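Pay $2,687 and your robot learns to tidy up?

I spent part of the winter looking at Plesitora, the new service from Bruluron that sells recordings of ordinary housework to people who are trying to get a robot arm to do something useful. I own one such arm. It lives on a bench in Gronthorpe and it's supposed to fill snack boxes, which it does badly.

The pitch goes like this. People do chores in their own homes with hand-held grippers in place of bare fingers, a camera on the gripper records it, and you get the clips cleaned up and labeled. You train on them, and your arm picks up the knack. The starter pack I looked at is called Snacks and Small Packages. It has 1426 clips and costs $2,687 for a year's license, and for that kind of money I had questions. 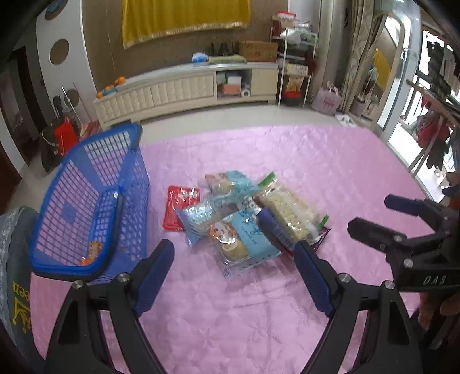
Rebelo

I'll give them the setting. These are lived-in rooms, with mops and slippers and a TV cabinet piled with stuff, and a heap of packets on pink quilting with a blue plastic basket next to it. I've paid for worse: gray tables, one cube, perfect light. My arm could do the cube all day long and then fall to pieces in front of a bag of chips. So the clutter is worth something to me, and I don't want to be stingy about that.

What I don't buy is the jump from "a person did this with a gripper" to "your machine will do this." A person holding a gripper still has a person's wrist and a person's common sense. They know a cracker breaks. They feel the wrapper slide and they ease off or squeeze without thinking. The clip shows you where the jaws went. How hard they pressed is a different matter, and the sales page is very quiet about it. I wrote to ask whether any force data comes with the pack. The answer was four paragraphs long and had the word "roadmap" in it.

You'd think crinkly plastic would be the selling point here. It's shiny, it changes shape when you touch it, and half of the packet can be air. Bruluron's page has a whole section on "deformable packaging" and I read it twice looking for a number.

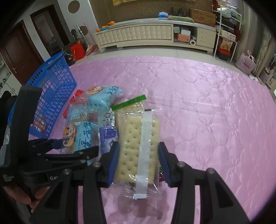

There's one number, and it's for how many clips passed their own check. Passed what? A person looked and said the item got picked up. Fine, but I wanted to know how many tries that took, and whether the misses were kept. Misses are the part I'd pay for. A set with every fumble trimmed out teaches an arm that fumbles don't happen, and then mine drops a pack on the floor and waves at the empty air like nothing went wrong.

I did train on the 10 trial clips they hand out, knowing full well that 10 is nothing. The arm got no better and no worse. I'm not holding that against them, and I mention it only because the trial page says you'll "see the difference right away." You won't. I'd take that line down if I were them.

Two smaller gripes. The labels are lumpy: some clips say "packaged food," others give you the kind of snack, and there's no list telling you which words they use. And the license runs out. If I train a model in March and let the thing lapse next year, am I allowed to keep using what I trained? I read the terms and couldn't tell. The person on chat couldn't either.

Would I buy it? At half the price, with the misses left in and a straight answer about the license, probably yes. As it stands I'm keeping my money and recording my own bad attempts on the bench, which are free and of which I have plenty. If you've paid for the full pack and your arm really did get better at soft wrappers, write to me and tell me what you were running. I'd want to see the failures too.

© Rebelo | Contact | Back to top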